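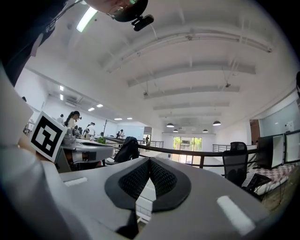
Hand-held gripper, with a pair of glasses and a head camera at the top.

Cargate to Vustano by the stopping train

The line from Cargate to Vustano is 183 kilometres long, single track for most of its length, and served by two trains a day in each direction. The morning one leaves at seven and the afternoon one at twenty past two. Both call at every station. I took the afternoon train out in January and the morning train back three days later, and these are my notes on how it works, mainly for people who have found the same out-of-date timetable that I did.

The bus is faster. Brokar runs a coach over the new road in under three hours, and if the purpose is only to be in Vustano then the coach is the correct choice. The train takes six hours when it keeps time. Mine was twenty-five minutes late going and four minutes early coming back, the latter achieved by arriving outside Cargate before the platform was clear and then being let in anyway.

Buying the ticket

Tickets for the line are not sold online. The operator's website shows the route, lets you choose a date and a class, takes your passenger details and then returns you to the first page. I tried this on two browsers and a phone. The ticket has to be bought at window four in Cargate station, and it can be bought from the day before travel but no earlier.

Window four closes for lunch from noon until one. It also closes for a shorter period in the middle of the morning which is not posted. There is one fare, no return discount, and a supplement for the front carriage, where the seats are numbered. The ticket is a printed slip the size of a till receipt, and the print fades badly if kept in a warm pocket. Mine was legible at the first inspection and largely blank at the second. The guard had already clipped it, and the clip was what he looked at.

Get the seat number written on the back. The slip has a space for it on the front, but the printer leaves it empty, and without the number you have paid the supplement for nothing in particular.

Which side to sit

Going out to Vustano, sit on the left. For the first hour and a half it makes no difference, as both sides look out on fields, sidings and the backs of warehouses. After the junction the line starts to climb, and from there to the summit the valley is on the left for all but two short stretches. Coming back, sit on the right, with your back to the engine if you would like to see the viaduct properly. It is on a curve, and passengers facing forward get a good view of the parapet.

The odd-numbered seats are on the left in carriage one. In carriage two they are on the right. Both carriages are the same type, and I assume one of them has been turned round at some point and the numbering left alone.

The windows open at the top. The ones on the left in carriage one are scratched at eye level but clear above and below, so some stooping is needed. The unnumbered carriages at the back have older, cleaner glass and harder seats. If I did the trip again I would save the supplement and sit in the third carriage, at least as far as the summit.

The climb

The summit is marked by a painted board giving the altitude as 1000 metres. My phone's altimeter gave a slightly lower figure, and the contour lines on my map agreed with the phone, but the board is what people get out to look at. The train waits there for the one coming the other way. It is scheduled as a twelve-minute stop. Ours lasted thirty-one, as the opposing train was late off the bottom of the far side, and most of the delay for the whole journey was picked up at this one place.

The summit station has a platform on each side, a water tap, a lavatory in a separate block and a kiosk selling tea, boiled eggs and flat bread with cheese. The kiosk wants coins or small notes. The change problem is real here: the cash machine at Cargate gives out nothing smaller than the 1000 note, and the kiosk will not look at one. I broke mine at the station pharmacy in Cargate by buying plasters, and I was glad of it five hours later. The bread is worth having. The tea comes in a glass which must be handed back before the whistle.

The gradient on the Vustano side is steeper and the train goes down it at what felt like a jogging pace. There are six tunnels. The carriage lights were not switched on for any of them, and the longest takes nearly four minutes, so find your place in the book beforehand or put it away. Diesel fumes come in through the top windows, and the locals shut them before the first tunnel without discussion. I took that as my cue on the way back.

Food, water and power

There is no buffet. A man with a basket gets on at the junction and off two stops later, selling nuts and oranges, and he was on the afternoon train only. Between him and the kiosk there are nearly two hours with nothing. I carried a litre and a half of water and finished it shortly after the summit.

The numbered carriage has sockets under every second pair of seats. Of the four I tried, one worked, and it was loose enough that the plug had to be held in place by a rucksack leaning on it. Phone signal is good to the junction, intermittent up the valley and absent from the summit until the last half-hour. Download the map in advance. The stations on the far side have name boards on one platform only, and after dark it is not easy to tell which of them you are at. In January the light had gone well before Vustano.
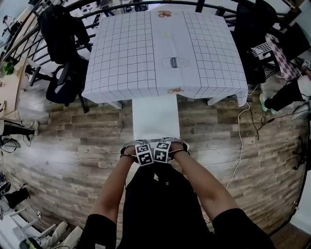 Arriving in Vustano

Vustano station is at the bottom of the town and nearly all the accommodation is at the top. The distance on the map is a little over a kilometre. The map does not convey the steps. A minibus meets the train, waits five minutes and leaves whether or not it is full, and on the evening I arrived it had gone before I had worked out what it was. It is white, has no number, and stops beside the goods shed, on the opposite side of the tracks from the main exit. Use the footbridge at the rear of the platform.

I walked up, which took half an hour with a bag. The road is longer but lit. The steps are shorter, uneven and in complete darkness for the middle third.

I stayed at the Duangkaew, a guesthouse of nine rooms on the upper square. It was booked by telephone, confirmed by nothing, and the room was ready when I got there. The heating comes on at five in the afternoon and goes off at ten. Extra blankets are in the chest on the landing and do not have to be asked for. Hot water was reliable in the morning and unreliable at night. Rooms at the front have the view and the church bell, which strikes the hour, and then strikes the same hour again two minutes afterwards. Rooms at the back face a wall and are quieter. Breakfast was bread, white cheese, olives and a fried egg, served from seven, which is a difficulty for anyone taking the morning train at seven. They will wrap something up if told the evening before.

Two full days was enough for the town in winter. The old customs house was shut for repairs, with no date given. The harbour wall can be walked to the light and back in forty minutes, and is best left alone in a westerly. The covered market is a proper one and finishes by eleven.

Coming back

The morning train starts from Vustano, so there is no difficulty about a seat. The ticket window there opens at half past six and sells the slip without a seat number at all. I sat in the third carriage on the right and had it to myself as far as the second stop.

The wait at the summit was the scheduled twelve minutes this time. The kiosk was open but had no bread yet. It had snowed on that side overnight, a thin covering which stopped abruptly a few hundred metres down, and the view to the viaduct was clear the whole way.

A few corrections to my earlier post on getting to Cargate. The left luggage office is now in the bus station, in the hall used by Brokar, and shuts at eight in the evening. The tram from the airport no longer runs through to the railway station; change at the hospital stop and keep the same ticket. And the timetable pinned up inside Cargate station, by the main doors, is still last summer's. The current one is a sheet of A4 taped to the glass at window four.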